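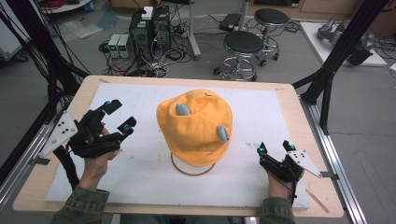

What did the grant money pay for this spring? Mostly fabric, thread and the rent on the sewing room, plus a new motor for the older of our two big machines and a stack of printed patterns that I'll get to further down.

Okay, so I owe you a proper report and I'm going to try to write it the way I'd tell it to you over coffee, which you said last time you preferred. I've put the money sheet in a separate file so this part can just be the story of how it went. The period runs from December up to today, 2020-07-18, and as you can imagine it did not go the way our plan said it would.

Let me start with the classes. The Skikodholm evening sewing class began with 24 people signed up, and the first few months were lovely. We did straight seams, then hems, then zippers (everyone hates zippers), and by the end of winter most of the group had finished a tote bag and were asking for something they could wear. I had planned to do aprons next, but the group wanted hats, so we switched. I think that was the right call. A hat is small, it uses up scraps, and you learn curved seams whether you want to or not.

Then in March we had to stop meeting, like everyone else. I'll admit I lost a couple of weeks there just staring at the wall. After that we moved what we could to kits. A kit was a paper bag with the cut pieces, thread, interfacing, two needles and the instructions, and I drove them out and left them on porches. We did 3 rounds of kits in all. The first round was a mess because I cut the brim pieces without the seam allowance – my fault, I was working from the wrong sheet – and people kept calling to ask why the brim was smaller than the crown. I recut them all and drove around again, and the mileage on the money sheet is higher than it should be for that reason.

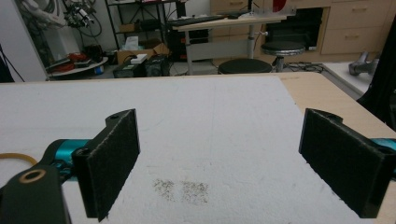
The second round went much better. I had moved the notches on the pattern so they actually line up, and I wrote the steps out again in plainer words with bigger drawings. Sinéad Hanrahan sewed the whole thing at her kitchen table with only my sheet to go by and marked every spot where she got stuck. There were a lot of marks! The worst one was the step where you join the brim to the crown. I had written "ease to fit," and if you've never sewn a curve that tells you nothing at all. It's now four short steps and people have mostly stopped calling me about it.

Round three was the first one where I let people pick their own fabric color and weight from a little sample card. Heavier cotton was the favorite by far, though it's a pain to topstitch on a home machine. If we do this again I'd offer two weights only and buy more of each, because the small cuts cost us a lot more per yard than a full bolt would have. You asked me about that in your last note and you were right.

You also asked about timing. The spring classes overlapped with Ramadan this year, and several people in the group told me early that evenings would be hard for them. We had already planned a later pickup and a longer gap before the next step was due, and with everything going out as kits it was easy to stretch it even more. I'd like to build that in from the start next year and not wait for somebody to bring it up.

Now the machines. The older one finally gave out in the middle of cutting and piecing samples, with a noise I won't forget. Nuteck quoted us for a replacement motor and fitting, and that came in under what I'd set aside for repairs, so we went ahead. It has been running fine since. The other machine needs its timing looked at but it can wait. I also bought the fusible interfacing from Skurnix this time and I'm not sure I'd do it again. It's cheap, and it sticks well to begin with, but a few people told me their brims bubbled after a wash. I tested a scrap at home and mine bubbled too. I've got most of a roll left and I'm using it up on practice pieces.

What didn't happen: the open day, obviously, and the mending table we were going to run at the summer market. I haven't spent the money for either. I'd like to ask if we can move the open day money over to fabric for the fall, and keep the mending table money where it is in case there's a market next summer. If you'd rather have it back, that's fine too, just tell me before I order anything.

The printed patterns turned out to be the nicest surprise of the lot. I ordered some 2 boxes' worth thinking they would last us the whole year, and they're nearly gone. People took extras for their sisters and neighbors, and one of the schools asked for a set for their home ec room. I want to do a second printing with a child's size added, since that's what I get asked for most. The adult pattern has 3 sizes at the moment and they run a bit large, so I'd fix that at the same time.

How did people feel about it? I sent out a short form with the last kits and a good number came back. Most said they'd sign up again. A few said flat out that they missed the room and the talking more than they'd missed the sewing, and I feel the same way. One person wrote that the kits were better for her because she could stop and start around her kids. So I think even when we can meet again, I'd keep a small number of kits going on the side for people who can't get out in the evening.

For the fall, I'm planning smaller groups with the tables spread out, if the building lets us, and kits if it doesn't. I'd like to start with the hat again, then go on to a simple lined bag, and leave the zippers until everybody trusts me a little more. I still need to get a firm answer on the rent. The landlord has been kind about the empty months but he hasn't put anything on paper, and I don't want to promise people a room until he does.

The receipts are all scanned except for one from the thread shop that faded so badly I can't read it. I've asked them for a copy and I'll send it on when it comes. Call me if anything on the sheet looks off – afternoons are best.

© 2020 Skikodholm Sewing Room | Contact us | Back to top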